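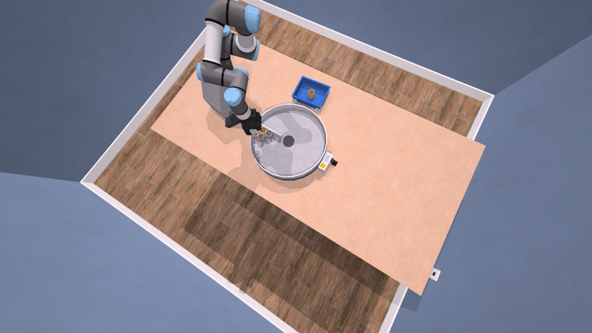 Bernport Kitchen Words: Data Card

Summary

Bernport Kitchen Words is a list of regional names for foods, dishes and kitchen tools, gathered from community cookbooks and handwritten recipe cards in the Bernport area. Each row pairs a local word with a plain definition and the sentence it was found in. The current release draws on 78 sources. It is meant for people who study word use, and for cooks who have inherited a recipe card they can't read.

What is in the folder

entries.csv – one row per word and source
sources.csv – one row per cookbook or card set
notes.txt – spelling decisions, in the order we made them
old/ – the previous release, kept for comparison

Columns in entries.csv

word: the form as printed or written, including odd capitals
headword: the form we file it under
sense: a short definition in current American English
quote: the sentence or ingredient line, copied exactly
source_id: matches sources.csv
place: town or neighborhood, blank if unknown
hand: P for printed, H for handwritten

A word that shows up in several cookbooks has several rows. If you want one row per word, group on headword and not on word. "Spider," "spyder" and "iron spider" all share a headword, and the three forms are kept apart in the first column. 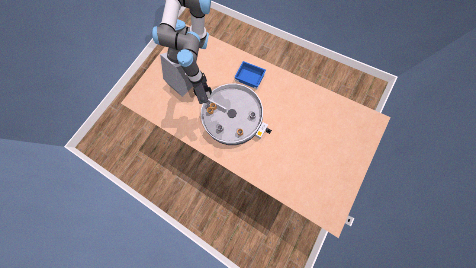 Names for flat serving pieces gave us the most trouble. The older cards use "waiter," "server" and "salver" with no clear line between them, and a few writers use "charger" for anything wider than a dinner plate. We settled on shape first and use second: a large round gray tray like the one on the tabletop here would go under the headword "tray" with the shape noted in the sense column, whatever the card calls it. The writer's own word stays in the first column. The same rule covers platters, boards and cake stands. It doesn't cover baking sheets, which have their own headword because the local word "tin" is used for both the sheet and the loaf pan.

How the words were collected

Laurier Kennedy read every source in full and marked candidate words. A second reader then went through the marked pages and struck anything found in a standard desk dictionary with the same meaning. Words with a standard spelling but a local meaning were kept. "Gravy" for tomato sauce is in; "gravy" for gravy is out.

Handwritten cards were typed up before reading. Where a letter could not be made out we put a question mark in square brackets. Please don't fill these in by guesswork – send us a reading and tell us which source it came from.

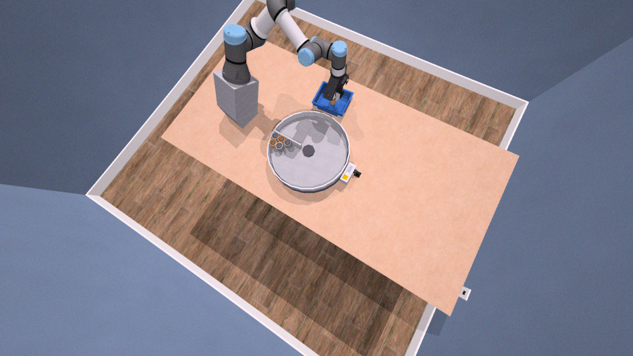 Abernathy Regional Words Group, Bernport

Known gaps

The cookbooks lean toward church suppers and school fundraisers, so baking and casseroles are heavily covered and everyday breakfasts hardly at all. Fish is thin too, which is odd for a harbor town. The Cliteo neighborhood has only 2 sources, both from the same family, and its rows should not be taken as typical of the people living there.

Dates are weak. Many cards carry none, and we did not try to date them by paper or ink. The year column was dropped for this reason. It can still be found in old/.

Changes in release 4

Merged "dilly beans" and "dill beans."
Split "stuffing" and "filling," after complaints.
Added 64 rows from the Dilteck mill canteen binders.
Fixed line breaks inside quotes that upset some spreadsheet programs.

Use

Free for study, teaching and personal use. If you print quotes from the handwritten cards, leave out family names. Corrections are read in May, before the next release is put together, and should give the headword and the source_id.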